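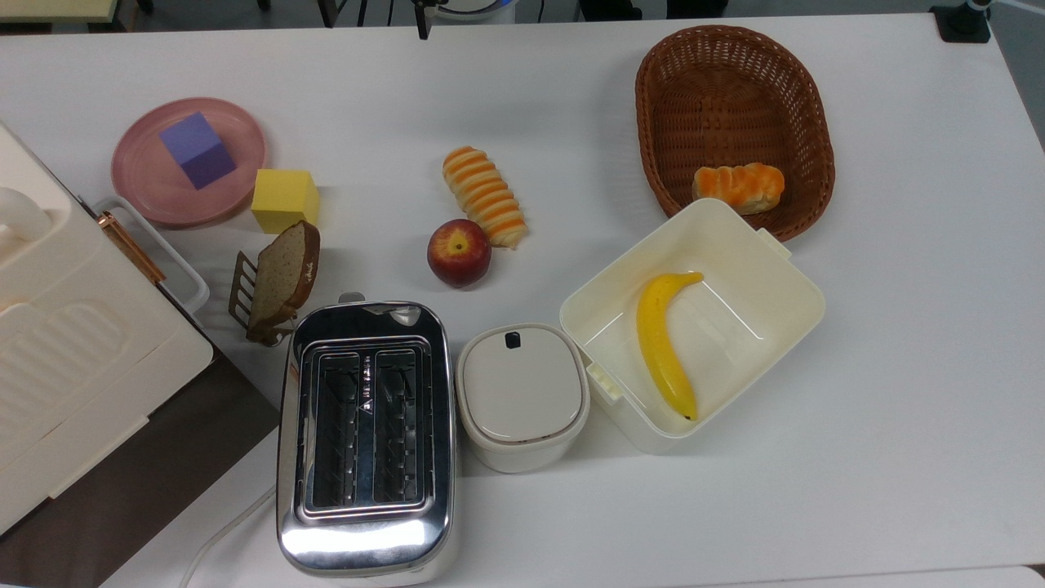

Thursday, late, writing this on the couch with my coat still on. Feet hurt. Want to get it down before I forget which box is which.

Got to Midtbø at ten past eight, 16 bus was late again and packed, stood the whole way with the tote bag between my feet. Heat not on in the big room. Made tea first, then felt guilty and drank it standing up. Then the breakfast things, all day, the breakfast things. Did not think it would take all day. It took all day.

Toaster out first. I like that toaster. Shows every fingerprint, I wiped it with the soft cloth, touched it to move it, wiped it again. Crumb tray a disgrace. Shook it over the sink and then had to clean the sink. Cord is a nuisance, never lies flat, wants to go wherever your elbow goes. Note: ask for a clip or one of those velcro ties. Dila has them by the register, think a pack is cheap. Put on list.

The little toast rack. Spent ages looking for it last week and there it was in the drawer with the batteries, under the instruction book for the Zeten kettle we don't even have anymore. Holds the bread up nicely if you push the slice in straight. If you don't it leans and then goes over the second you turn your back. I still think toast in a rack goes cold quicker. My grandmother had one and we all ate cold toast for years and said nothing. But it looks like breakfast, the minute it's on the table it looks like breakfast, so it stays.

Pink plate. Meant for the bread, ended up with the purple foam cube on it, and the yellow one right beside. Every time I put those cubes away they're out again by lunch. Have given up. They can have the plate. Pink and purple and yellow together is kind of cheerful anyway, in February I would of complained, in May I don't mind. Bread can go anywhere.

Banana in the plastic box. It's a toy one, and it fooled me at half past eleven when I was properly hungry. Picked it up. Put it down again. Went and found my sandwich.

Lunch: cheese sandwich, an old granola bar from the coat pocket, coffee from the machine downstairs that tastes of soup. Ate on the back step, sun out, nearly fell asleep. Should of brought the sunglasses. Texted my sister about the weekend, no answer yet. Read half a page of my book.

Afternoon was worse. Wanted to sort the boxes by what goes in them and got as far as "food" and "not food" and then stood there holding a sponge. Is a sponge cube food. No. Is it kitchen. Sort of. New pile, "sort of". That pile is now the biggest one, naturally. Moved the small lidded one over next to the toaster and then couldn't think what I wanted it for. Left it. Good little lid on it though, flat, you could rest a spoon there.

Went to Cunilitz at three for the good rolls to take home, ones with the poppy seeds. Out of them. Bought two of the plain and ate one walking back, seeds or no seeds it was still warm. Bread smell on my scarf all afternoon and everything I looked at after that was bread.
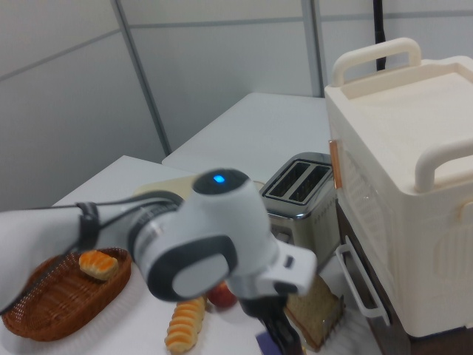
The basket really is the best thing we've got. Reddish wicker, oval, a bit bigger than I remembered. Anything you put in it looks as if you meant it. One roll in there and it's a bakery window. I'd started out wanting both rolls in the basket and then the long one looked better on the table by the apple, so I left it. Shiny roll, shiny apple. Red next to brown is nice. Want a basket like that at home for the onions, the net bag is hopeless and they roll under the radiator.

Looked online on the bus. 116 for a wicker basket!! For onions! Closed the tab. Will try the thrift store Saturday if my sister doesn't want to do anything. Maybe even if she does.

The toast though. Kept wanting it a shade darker. I like mine nearly burnt, with salty butter, the kind of toast other people scrape. That pale middle does nothing for me. But pale is how most people like it I guess and it's not my breakfast.

Big cream container is a beast. Handles are fine, it's the getting it through a door. Carried it myself from the storeroom like an idiot, banged my hip on the door frame and then on the table. Bruise coming up already, left side. It has vents down the sides that catch the dust, went along them with a damp cotton swab while I was waiting for a phone call that didn't come. Very satisfying. Gray swabs all over the place. Didn't finish, do the rest tomorow.

The table itself marks so easily. White table, who picks a white table. Every crumb. Warm water and a drop of dish soap, then dry cloth right after or it streaks. Tried the spray from Dila and it left a film, don't buy that again, the one with the lemon on it. Gave me a headache too. Old cloth and dish soap, the way I do it at home.

Things to remember:
velcro ties
salt for home, also butter
take crumb tray home and soak it? ask first
second soft cloth, this one has had it
label the boxes, even badly, masking tape will do
take that kettle booklet to the recycling
bring own coffee. BRING OWN COFFEE

Left at quarter to six, locked the storeroom, went back to check I'd locked it, had. Missed the bus by the length of the bus. Walked as far as the bridge and picked up the next one there. Nice light on the water, some kids throwing bread to ducks, more bread. Couldn't get away from it.

Supper was, yes, toast. The other plain roll split in half under the broiler with the last of the cheddar and some mustard, plus a real banana after, a bit brown. Dark edges on the roll, butter going everywhere. Ate over the sink, didn't want to wash a plate. Thought about the pink one.

My own toaster is a sad thing next to that one at work. Left side only does one half of the slice, so you flip it and do it again and then it's too much. Have been saying I'll replace it since Christmas. Priced them a while back, then the car needed tires. Could clean it at least. Turned it upside down over the trash just now and a raisin fell out. I don't buy raisins.

Sister texted finally. Saturday is off, she's got a cold. So thrift store, onion basket, then laundry. Should call her tomorrow, see if she wants soup brought over.

Hip really sore. Frozen peas on it. Coat off now at least. Bed by ten if I stop writing. Alarm for 6:40, don't snooze, pack the coffee.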